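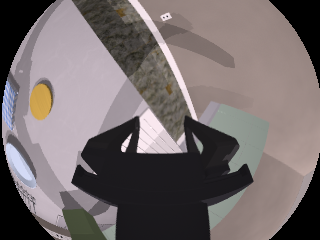
Figure 7.1 Green tile and a pale surface, computer rendering.

Chapter 7
Colour and the Hard Surface

Paint forgives. If you choose a bad wall colour you can be rid of it by tea time for the price of a tin and a sore shoulder. Tile holds a grudge. It is glued down, grouted in and priced by the square metre, and whoever chose it will be looking at it while brushing their teeth for the next 20 years.

Chapter 6 dealt with colour on soft things: curtains, rugs, cushions, and the throw that every client owns and no client remembers buying. In this chapter we move to surfaces that need a hammer to change. The colour theory is the same. The stakes are higher, and so are the invoices.

We begin with green, a colour that has gone in and out of favour in bathrooms more often than any other. The terrace houses at Mukuldale were built with dark green tile to shoulder height in the wash-houses, partly for cheerfulness and partly because it hid things. Their owners spent a later decade covering it with beige. Their owners' children are now chipping off the beige, at some cost, and ringing around the salvage yards for the green.

Three matters will come up again and again in the pages ahead.

Light. A sample held up in a showroom is being seen under a showroom's lights, which were chosen by someone who sells tiles. Take it home. Look at it in the morning and again at night with the bathroom light on, ideally before paying.

Neighbours. A colour looks different depending on what is beside it. Set next to cream, a mid green looks deeper and a little cooler. Set next to white, the same green can turn sharp, and the cream you thought was white in the old bathroom will be shown up for what it is.

Grout. Students skip the section on grout every year. A grid of pale lines across a dark wall is a pattern whether you meant one or not, and on a small tile it may be the first thing anyone sees.

The case study for this chapter is the Lelatstead swimming baths, where the change rooms were retiled from a catalogue photograph. The Nerberg range looked sage on the page. On the wall, under tube lighting and next to the existing yellow benches, it looked like pea soup, and 120 boxes had been opened before the matter was raised. We will follow the job from brief to complaint.

Before you read on

Find a tiled room you use often. Without going to look, write down the colour of the tile and the colour of the grout. Then go and look. Keep both answers, as you will need them for the McGrath colour chart in Section 7.2.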